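Notes for the evening talk, Illham library, September. Slides are numbered in the top corner. Aim to finish by 8.30 so there is time for questions.

**Opening**

Thank the library for the room. Say who I am: Évan Lecomte, furniture repairs, Todalville. Ask for hands up - who has a wooden worktop at home, and who has oiled it in the last year?

**Slide 1 - How wood moves**

Wood takes in moisture from the air and gives it back. A board swells and shrinks mostly across its width and hardly at all along its length. Pass the two offcuts round now, and get them back before the break.

Old tables often have a gap at one end of the top in winter. People fill it. By summer the filler has been squeezed out or the board has split. Leave the gap alone.

**Slide 2 - Why tops are made from strips**

A wide single board is dear and tends to cup. Narrow strips glued side by side share out the movement, and a maker can use shorter lengths of timber. The colour varies from strip to strip. Customers sometimes ask me to stain it even, and I usually talk them out of it.

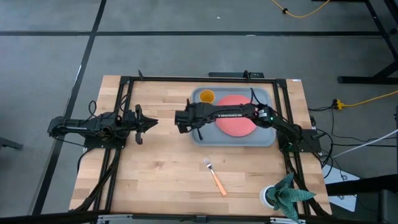

*Slide 3: Butcher-block top, pale tan to honey brown.*

Leave this one up while I talk about colour. Light woods darken and yellow with age, and oil brings that on faster. Mention the Hegedűs sideboard and the pale square where the radio stood for years.

**Slide 4 - Oiling**

Sand along the grain, finishing at 240 grit. Wipe off the dust. Thin coat, wait twenty minutes, wipe off everything that hasn't soaked in. I put on 3 coats with a night between each. Do the underside as well.

SAFETY, say this slowly: oily rags can catch fire on their own. Lay them flat outside to dry, or put them in a bucket of water. Never leave them in a heap.

**Slide 5 - Marks and burns**

White rings are usually in the finish and not in the wood. Try a little oil and a soft cloth first. Black marks are often iron and water, and they go deeper. Scorch marks need scraping.

If short of time, skip the part about the Wondau school benches and go to questions.

**To bring**

Offcuts, scraper, tin of oil (closed), spare cloths, price list for repairs.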